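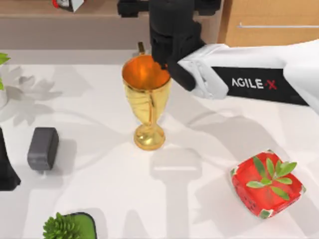
Figure 2-1. Arm and gripper at a mixed-object table, simulated cell.

2.3 Planning the Work Cell and the Purchase List

Complete this section before placing an order with Grollance. The order form cannot be changed after the arm has been assigned a build slot.

1. List the objects the arm will handle. For each one, record the width at the point where the gripper will close, the weight and the surface finish. Rims, stems and leaves need their own entries. Enter the values on Worksheet B.

2. Sort the list by width. Strike out anything wider than the open gripper. If more than 6 entries are struck out, request a quote for the wide finger set before continuing.

Note: The wide finger set is a separate line item. It is not part of the Florkevetti starter package.

3. Build the cell in simulation with the Todevetti scene editor. Place the table, any cabinet or shelf behind it, and the objects at their true sizes. Run the arm to each object and save the reach report.
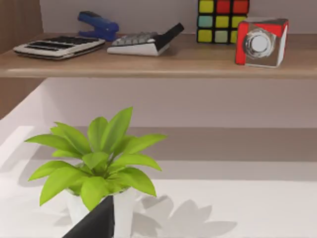 Include shelves in the reach report even if the first tasks use only the tabletop. Shelf work is the most common reason for ordering a longer arm later, and the arm cannot be lengthened after delivery. Check both the front edge of the shelf and the back, next to the wall. A target that can be reached only with the wrist at its limit should be marked as out of reach.

4. Mark the keep-out areas. Allow 300 mm on each side of the arm base for cables and service access. Tall items near the base, such as potted plants, are moved or entered as obstacles.

CAUTION: A simulated cell does not show table flex. Have the real table checked under load before the base plate is drilled.

5. Fill in the budget sheet. Enter the arm, gripper, controller, table, guarding and power supply as separate lines. Add spare fingers - 4 pairs is enough for the first year in most cells. Shipping and installation are quoted by the Boström service desk and go on a second page.

6. Set aside hours for scene building. A first cell takes roughly 9 working days from the object list to a signed reach report. Later cells that reuse the same table and shelving take less.

7. Send Worksheet B, the reach report and the budget sheet together to Kerstin Grønli, Order Planning. Incomplete sets are returned without review.

Note: Prices on the budget sheet are those in effect on Thursday, November 24, 2022. The next price list is issued in January. Quotes already signed are not affected.

For floor loading and power requirements, see Section 2.4.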